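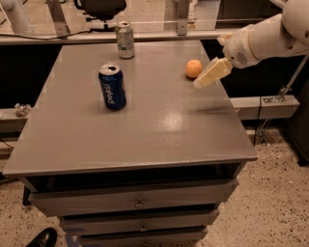 Mi tarde de puertas abiertas en Sanance (y una naranja)

6/6/18

Tenía este post a medias desde hace días y hoy por fin me siento a terminarlo, que luego se me enfrían las cosas y acabo escribiendo cuatro líneas sosas. A ver, al lío: fui a la jornada de puertas abiertas de Sanance, los de robótica que tienen el local al final de la calle Sepúlveda, en la nave donde antes se vendían alfombras. Llevaba pasando por delante desde diciembre, con la persiana a medio bajar y luz dentro a horas rarísimas, y cada vez pensaba lo mismo: ¿pero qué hacen ahí? Pues ya lo sé. Le enseñan a un robot a coger naranjas.

Vale, dicho así suena a poca cosa. Yo también lo pensé. Me apunté por la web sin demasiada fe, me llegó un correo con el número de inscripción 548 (¡548! casi me echo atrás imaginando la cola) y luego resultó que el número no tenía nada que ver con la gente que iba, porque en mi turno estábamos unas 28 personas y cabíamos de sobra. Había familias, un par de chavales con camisetas de su instituto, una señora que solo quería saber si el aparato planchaba, y yo con mi libreta como si fuera a examinarme.

Lo primero: la charla

Nos tuvieron un rato de pie en la entrada con una charla que se me hizo larga, qué queréis que os diga. Mucha flecha, mucho cuadrado de colores, mucho «percepción» y mucho «planificación». Me quedé con lo básico: el proyecto se llama Nelleo, es un robot blanco con brazo, lo llevan entre Sanance y otra empresa más pequeña, Hemden, que se encarga de la parte de las pinzas, y la idea es que algún día pueda recoger una mesa cualquiera, con las cosas que haya en ella y como estén puestas. Lo de «como estén puestas» lo repitieron muchísimo y luego entendí por qué.

Un detalle que me gustó: quien daba la charla reconoció que el día anterior habían tenido que cambiar medio programa de la demo y que igual fallaba. Me cayó bien al instante. Vengo de trabajar en tiendas y sé perfectamente lo que es abrir con la caja registradora haciendo cosas raras.

Y luego, la mesa

Después nos pasaron al fondo, y ahí sí que se me fue el sueño de golpe. Yo me esperaba algo de laboratorio de película, todo cristal y lucecitas azules, y lo que había era un mueble gris con cajones, de los de tirador redondito de metal, muy parecido al que tenía mi abuela en el pasillo para guardar los manteles (el suyo era marrón, pero los tiradores, clavados). Suelo de terrazo, además, del de motitas de toda la vida. Me sentí como en casa, la verdad.

Encima del mueble, una lata de Pepsi de las azules, otra lata más clara, plateada con algo de verde, y una naranja. Ya está. Ese era todo el atrezo. Un niño preguntó si las latas eran para beber y le dijeron que esas no, que había zumo en la entrada.

El ejercicio consistía en que Nelleo cogiera la naranja y la levantara sin tocar las latas. Eso que hacemos todos por la mañana con un ojo cerrado. Pues os juro que se hizo un silencio en la sala como en la prórroga de una final. El brazo se movía despacito, muy despacito, bajando desde un lado, se paraba, parecía pensárselo, corregía un pelín, seguía bajando… y todos ahí, inclinados hacia delante, como si empujando con la cabeza fuéramos a ayudar.

Al primer intento, nada. La pinza se cerró demasiado arriba y la naranja se fue rodando. Se oyó un «ohhh» general de lo más sentido. Una de las personas del equipo la volvió a colocar en su sitio, tocó algo en el portátil y otra vez para abajo. Al segundo la rozó y la dejó dando vueltas sobre sí misma. Y al tercero, ¡arriba! Aplausos, por supuesto. Yo aplaudí como una loca y eso que llevo toda la vida cogiendo naranjas sin que me aplauda nadie.
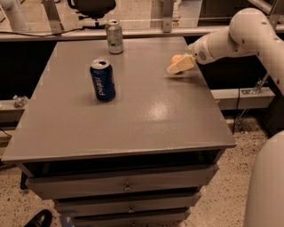
La pinza con su fruta y las dos latas todavía en pie.

Me acerqué todo lo que me dejaron para ver la pinza. Los dedos son unos bloques de color crema bastante gordotes, nada que ver con una mano. Yo me imaginaba cinco deditos articulados y pregunté por qué no se los ponían. Me contestaron que con dos se apañan para casi todo lo que quieren hacer ahora, y que cada dedo más es un montón de trabajo extra y de piezas que se pueden romper. Me convenció a medias, porque luego pensé en pelar la naranja, y a ver quién pela una naranja con eso. Lo apunté en la libreta con tres interrogaciones.

Lo de los reflejos

De todo lo que explicaron junto a la mesa, lo que más me interesó fue lo de la luz. El tablero tiene un poco de brillo y las lámparas del techo le hacen una mancha blanca bastante fuerte. Tú y yo ni la miramos, pero por lo visto para el robot esa mancha puede ser un lío: según cómo caiga, cree que ahí hay algo, o se come el borde de lo que sí hay. Pregunté que por qué no ponían un mantel y ya (me salió del alma, por lo de mi abuela). Se rieron, pero me respondieron muy en serio: si solo le enseñas con mantel, el día que llegue a una cocina sin mantel se queda tonto. Por eso lo de «como estén puestas». Quieren mesas que brillen, mesas con roces, mesas mal iluminadas.

Con las latas pasa algo parecido, que el aluminio también refleja lo suyo. La naranja, en cambio, se porta mejor, con ese color que canta a kilómetros. Según contaron, empezaron con limones y no les fue mal, pero rodaban de una forma rarísima.

También nos dejaron elegir dónde poner la naranja para otro intento. Salió uno de los chavales del instituto y, como es lógico, la puso en el peor sitio posible, pegadita a la Pepsi. El robot bajó, se lo pensó un rato larguísimo y volvió a subir con la pinza vacía. El equipo se puso contentísimo, y yo no entendía nada hasta que explicaron que eso era justo lo que querían: que si no lo ve claro, no lo intente y no tire la lata. Me pareció de una sensatez que ya quisiera yo para mí cuando aparco.

Cosas sueltas que apunté

El brazo hace mucho menos ruido del que esperaba. Un zumbidito, como una nevera vieja pero finita.

La señora de la plancha hizo su pregunta. No plancha. Se fue un poco decepcionada, pero se llevó zumo.

No se puede tocar el robot mientras está en marcha, y hay un botón rojo para pararlo que nos enseñaron a todos al entrar. Me pasé media demo mirando de reojo dónde estaba, por si acaso.

Pregunté cuánto tardaremos en tener uno en casa y me dieron una respuesta larguísima que se puede resumir en que ni idea. Lo agradecí. En la tele siempre te dicen que dentro de nada y yo sigo fregando a mano.

Lo peor de la tarde, las sillas. Había 5 para todo el grupo y al final me dolían los riñones. Si alguien de Sanance lee esto, por favor, para la próxima, unos banquitos, aunque sean plegables.

¿Volvería?

Sí, sí y sí. Nos dijeron que en otoño quieren repetir, ya con los cajones: que Nelleo abra uno, meta algo dentro y lo cierre. Después de lo que vi con la naranja, lo de los tiradores esos tan pequeñitos me parece una barbaridad, así que pienso estar allí en primera fila y esta vez con zapatillas cómodas. La entrada es gratis, hay que apuntarse en su web y no os asustéis con el número que os toque.

Al llegar a casa me puse a recoger la mesa de la cocina fijándome en lo que hacían mis manos, muy despacio, y tiré un vaso.

Si alguien más estuvo en otro turno, que me lo cuente en los comentarios, que me quedé con ganas de saber si en el de la mañana la cogió a la primera. Y la semana que viene retomo lo de las macetas del balcón, que lo tengo abandonado y ya me habéis escrito unas cuantas.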